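Censtead Walks and Day Trips

A small open dataset of travel routes out of the lake town of Censtead, for people who already have the boat tour booked and want to know what else is out there. Last updated May 24, 2026.

What this is

Censtead gets its visitors for the waterfront, and fair enough, it's a lovely waterfront! But there's a whole ring of villages, old quarries, bathing spots and hill paths within an hour of the ferry dock, and most of them never make it into the brochures. I started writing them down for friends who came to stay, the notes turned into a spreadsheet, and the spreadsheet is now this.

The current release has 76 routes and 400 stops. Every route starts at a place you can reach without a car, and every one has been walked or ridden end to end at least once. Some I've done so many times I could draw the fence posts.

What's in the folder

routes.csv – one line per route, with name, start, finish, length in miles, total climb in feet, and how to get back
stops.csv – one line per stop: viewpoints, bakeries, swimming places, drinking water, benches with shade
timetables.csv – ferry and bus links, summer and winter
tracks/ – a GPX file for each route, named by route number
notes/ – plain text, longer and chattier, worth reading before you set out

Route numbers run up to 101 because retired routes keep their number. If you're looking for 14, the bridge is gone and so is the route.

Columns that need a word of explanation

effort goes from 1 to 5. A 1 is fine in sandals after lunch. A 5 is the Dralleck ridge, which is a full day with a steep last hour and the best view in the region.

season lists the months when I'd send somebody there. It doesn't mean the path is closed the rest of the year. The orchards below Dralleck are pleasant in any month, but in July the cherry stalls are out along the lane and you should go then if you possibly can.

food is yes, no or maybe. Maybe means a place that opens when the owner feels like it. Bring a sandwich.

return_by is the last ferry or bus that gets you back to Censtead the same evening. Please check it against the notice at the stop, especially on holidays. 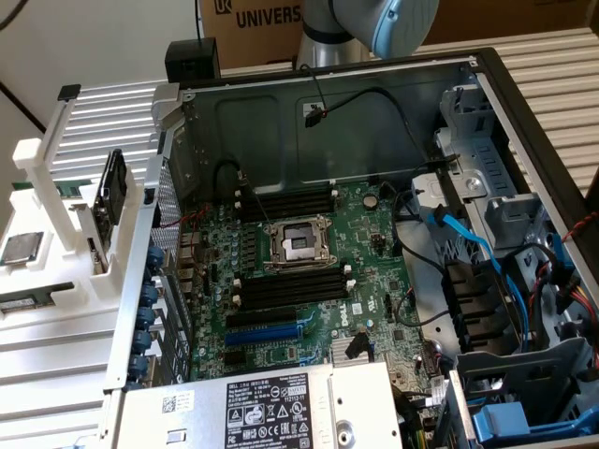 swim is yes only where there's an easy way in and out of the water. Plenty of other shoreline looks tempting and is all slick rock underneath. The pebble beach on route 50 is my favorite by a mile – shallow, sheltered, and with a snack hut that does fried perch in paper cones.

dogs is filled in for most routes but not all. Blank means I don't know.

Where the data comes from

Distances and climbs are taken from the GPX tracks, smoothed a little so that a phone wobbling in a pocket doesn't add a mountain. Stops were marked on foot. Place names follow the signs on the ground, so a village may be spelled differently here than on your map. The Urbańczyk path keeps its accent in every file. Open the CSVs as UTF-8 or it will come out as gibberish.

Known problems

Climb figures for the three gorge routes are too high. The signal bounces around in there and I haven't found a good fix.
The Branent valley is thin. It has wonderful walking and a single morning bus, so I get there less often than I'd like.
Winter bus times are missing for the north shore.
Two stops on route 38 share an ID. They're a few steps apart, so it won't send you wrong, but it will upset a strict import.
Bakery hours are not included on purpose. They change too often to keep up with.

How to use it

Sort by effort, filter by month, pick something, read the note, go. The tracks load in any walking app that takes GPX. For a first visit I'd suggest route 7 in the morning and the slow ferry home, sitting on the left side going back so you get the castle in the late sun.

Adding a route

Yes please! Send a track, a start point with its stop name, and a few lines about what it's like. Half-finished notes are welcome. Tell me where the water taps are, and whether the path was muddy, and what you ate. I walk each one before it goes in, so allow a few weeks in the busy season.

License

Use it, copy it, print it, hang it in your guesthouse. Credit "Censtead Walks and Day Trips" and pass along any corrections you pick up.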